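4. Procurement and running costs

4.1 Choosing the equipment

The money for this study came in one payment and had to be spent within the same accounting year. We therefore decided what to buy before the task list was fixed, and several of the choices reported here would have been different the other way round. We set out the reasoning because most papers on low-cost manipulation give the price of the arm and leave out the rest.

Three suppliers were asked for quotations. Tradach offered an arm with a two-finger gripper and a wrist camera as one package. Pevell offered the arm alone, at a lower price, and left us to find the gripper and the camera elsewhere. Valentini offered a larger arm than we needed, with a service contract that could not be removed from the quotation. We took the Tradach package. The Pevell arm would have been cheaper on paper, but when we added the gripper, a mounting plate, a camera and the time to fit them, the gap was small, and we would have been dealing with four separate warranties.

The quotation was valid for 20 days. This was shorter than the time our finance office normally takes to approve an order of this size, and we had to ask for it to be reissued. The second version had the same price for the arm but a higher delivery charge. Groups planning a similar purchase should ask for the validity period at the start and compare it with their own approval times.

4.2 Fingers, cables and other small items

Small items took up more of the budget than we had allowed. The first draft had a single line for "accessories". In the final accounts this line was split into fingers, pads, screws, cables, clamps and table fittings, and together they came to 2,307 euros. The largest part was spare fingers. We bought spares with the first order, on the supplier's advice, and would do so again. A finger that has to be ordered singly carries the full postage cost, and work stops until it arrives.

Cable lengths were a second source of unplanned spending. The cables supplied suited an arm bolted to the middle of a bench, whereas ours is mounted near one end. Replacements from Burau cost 139 euros for the set. We had measured the bench but had not measured the route the cables would take over it.

4.3 Objects for the tasks

Many groups buy a standard object set. We compared the price of such a set with that of ordinary shop goods and chose the second option, mainly toys and games, for all the tabletop tasks. Three points were considered for each item: whether it could be bought again in the same form, whether its parts were of a size the gripper could approach, and whether a damaged part could be replaced without buying the whole item again.

Board games with hinged or upright cards met the second point well and the third point badly. The face-guessing game used in the tabletop work has a red and white body with picture cards held in slots, and the card names are partly in French, as it was bought from a general toy shop there. The cards are small and set close together, and the rails and trays project towards the gripper. This makes the game a fair test of how near a pair of broad fingers can be brought to a target without touching its neighbours. For budgeting purposes we treated the game as a consumable and entered it at full price, with no value left at the end of the project.

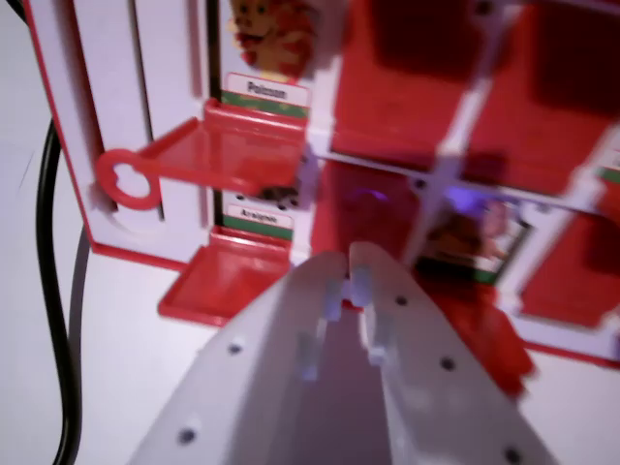
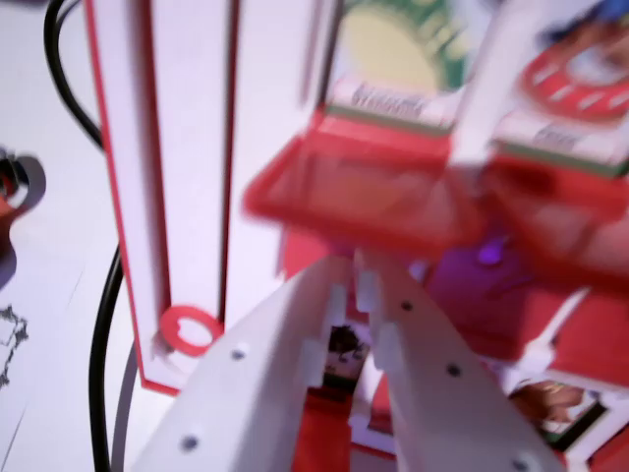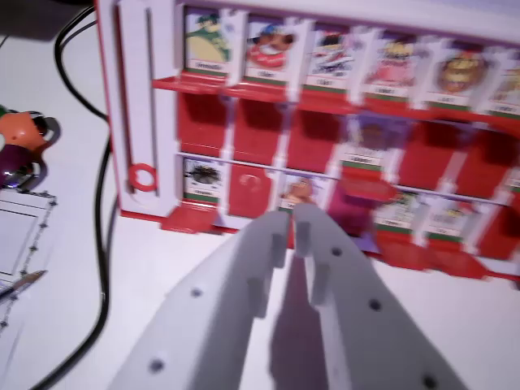 Figure 4. The face-guessing game and the gripper fingers, from the wrist camera.

4.4 Staff time

Staff time was not charged to the equipment budget, but it should be counted by anyone using our figures to plan. Unpacking, mounting and the first safety check took some 15 working days, spread over a much longer period because the room was shared with a teaching group until November. Calibration of the wrist camera was repeated each time the fingers were changed. We did not plan for this, and it is not mentioned in the supplier's guide.

We also underestimated the time spent on purchasing itself. Each new supplier had to be registered before an order could be placed, including the toy shop, and the form is the same for a small order as for a large one. Grouping the small items into two or three orders a year would have saved more time than any change in the equipment.

4.5 What we would change

If the purchase were made again, we would keep the same arm and gripper. We would hold back part of the money for a second round of small orders, after the first tasks had been run, instead of trying to guess every fitting in advance. We would buy two copies of each game or toy at the outset, as shops change their stock and a later edition may differ in colour or in the size of its parts. We would also ask for a written price for spare fingers, fixed for the length of the project.

The prices in this section exclude tax and were correct in July 2020. Delivery is included where the supplier listed it separately. The full list of items, with the supplier and the order in which each was bought, is given in Appendix B.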